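Re: Strip-down order for the donated towers

Graltero parts list wrote:
> Should the memory come out before the drive cables, or after?
> The Bridoment sheet says after. Our last batch got through 6
> towers in a morning doing it the other way round.

Memory after the cables is what we settled on at Pastetti. Case on its side, side panel off, interior facing up. Mains lead out first, then hold the power button for 10 seconds before touching anything inside.

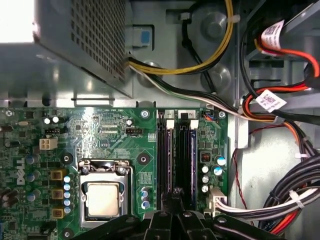
Drive cables next. Read the barcode labels before pulling anything and enter them in the sheet while they still face you. The supply harnesses are long enough to get over the memory slots, so move them aside before you open a latch. Pull on the plug — never on the wires.

The processor leaves the board before the memory does. Close the retention frame again over the bare socket.

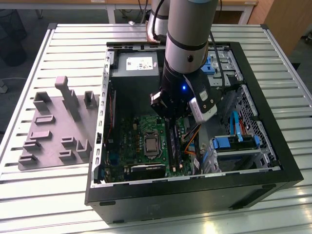 Tower on the slatted table, CPU socket empty, hard drive still in the blue tray.

Drives come out last in our order. The tray has blue clips; squeeze both and slide. Anything under 800 GB goes to the Ambrosio crate without testing.

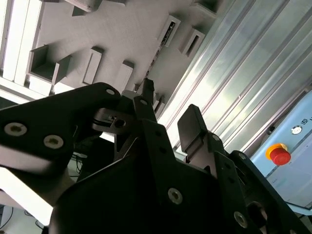
On lighting: overhead fluorescent is adequate for the board, but not for the small print on the supply label. Use a hand lamp for that and write the wattage down once.

For bits and small tools we use a gray panel with molded slots and brackets, set against the ribbed aluminum wall. 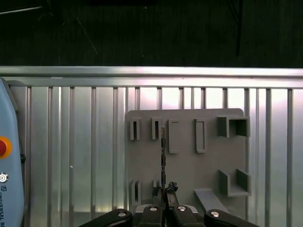
Bits go back in the panel between steps. Screws go in a lidded tin, one tin per tower. We ordered 100 tins in May and can send you a box if you cover postage.

I can post the column headings for the sheet if they are of use. The Bridoment version lacks a field for the second cable label.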